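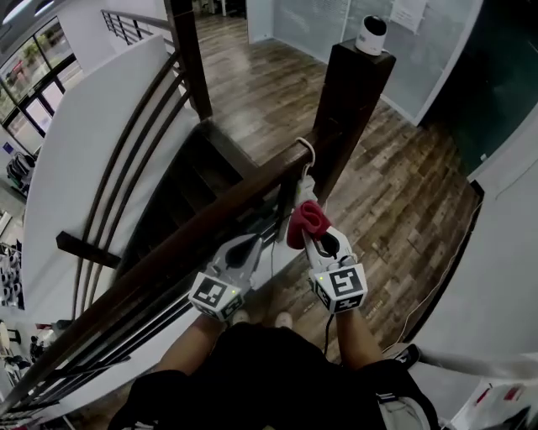
# House meeting - Zumcombe, stairs and upper landing

March, started 6:40pm, kitchen table. Notes by Iwona

**Here:** Genowefa Cieślak (chair), Igor Borkowska, Marius Nedelcu, Iwona Kaczmarczyk
**Sorry can't come:** Waldemar Pawlak - sent a note, read out under item 4

## 1. Last time

Notes from last meeting ok. One fix - it was Marius not Igor who offered to do the gutters. Igor relieved.

Carried over:
- key for side gate - still only the one copy. Marius
- recycling bins swapped, done
- letter to Pendgate next door re the hedge - sent, no reply yet

## 2. Cleaning the stairs

Long one. Genowefa says the handrail gets skipped every week, people do the treads and stop. Dark wood so you don't see the grime, you feel it. Igor says he does do it. Genowefa says the top part by the post maybe, not the rest. Moved on.

Agreed:
- dry cloth first, whole rail, top to bottom, underside too
- then slightly damp cloth, well wrung out. No spray directly on the wood - last stuff left it sticky
- red cloths = stairs and landing only. Blue = kitchen. They keep ending up in the same bucket
- cloths folded, not balled up, and turn to a clean side when one gets dirty
- the black metal balusters once a month, not weekly. One at a time, it's boring, put the radio on

Marius asked about the slats in the curved wall. Dust sits between them and you can't get a hand in properly. Iwona has a long soft brush somewhere, will look. If not, an old paintbrush. Nothing wet in there until we know what finish is on it.

Treads - the lower ones are dark even with the light on, easy to miss the corners. Do them from the top down and go backwards, *slowly*. Igor wants a handheld vacuum for this. See item 5.

Plank floor at the top: sweep before the stairs, otherwise it all goes down on the clean treads. Marius has been doing it the other way round for a year, will change.

**Action:** Iwona - brush, and write up the order of jobs on one page for inside the cupboard door
**Action:** Igor - wash and sort the cloths, two piles

## 3. Hook on the handrail

The little white hook over the rail near the post. Genowefa wanted it gone, says it'll mark the wood. Marius likes having it there. Iwona - fine with it if it only has light stuff on it.

Looked at the rail under it before the meeting, no mark that we could find. Agreed it stays for now, on conditions:
- nothing heavy. No bags, no coats, no wet umbrella
- comes off when the rail is wiped, goes back after
- stick a bit of felt inside if anyone has some (Genowefa has some)

Look again next meeting. Genowefa asked that it be written down she is still not keen. Written down.

## 4. Camera on the post

Waldemar's note, short version - he'd like the white camera on top of the newel post moved to somewhere fixed. It just sits there and whoever dusts the post has to pick it up, then it goes back pointing some other way. Also he doesn't love having it right at hand height at the top of the stairs.

Discussion:
- Igor: leave it, put two small marks on the underside and on the post so it goes back the same
- Genowefa: no marks on the post please, thats solid wood
- Marius: shelf bracket on the wall. Wall is curved at that side so a flat bracket wont sit right, would have to go on a straight bit
- Iwona: who wants it at all? Three yes, Waldemar's note says "not against it". So it stays

Not decided where. Marius to get a price for a small corner shelf from Dudek, and ask if they do anything for curved walls. Until then a thin rubber mat under it so it doesn't slide, and if you dust up there put it back facing where it was.

**Action:** Marius - Dudek
**Action:** Genowefa - cut a mat from the old drawer liner

## 5. Money

House fund stands at 494 after the boiler visit. Everyone paid up for the month.

Quote from Floson for sanding and re-oiling the handrail, posts and treads: 319. Doesn't include the slats, they want to see those first. Would mean staying off the stairs overnight, so everyone upstairs would need to sleep somewhere else or be up there by 8pm and stay put. Igor not happy about that, his shift starts early.

Handheld vacuum - Igor reckons around 400 for the one he wants. General laughter. Asked to find a cheaper one. Can't do that and Floson in any case.

Decided: clean properly for two months as in item 2, then look at the rail in good daylight and see if the oiling is even needed. Quote is good till the summer, Marius thinks. Iwona to check that in writng.

**Action:** Iwona - email Floson, ask how long price holds and if they can do rail only
**Action:** Igor - cheaper vacuum, bring two options

## 6. Keeping the landing clear

Quick. The rail along the upper landing is not for drying towels. Laundry goes on the rack in the back bedroom. Boxes by the top step were Marius's, he says gone by the end of the week.

Shoes - fine to wear indoor shoes upstairs, outdoor ones stay down by the door. Same as before, just people forgetting.

## 7. Anything else

- bulb over the lower stairs, need a brighter one. Igor has one spare, will try it
- Genowefa away part of next month, Iwona to chair
- Marius: can we eat before the meeting next time and not after. Yes

Finished 7:35pm. Next one same time, date to go on the fridge once Waldemar says when he's free.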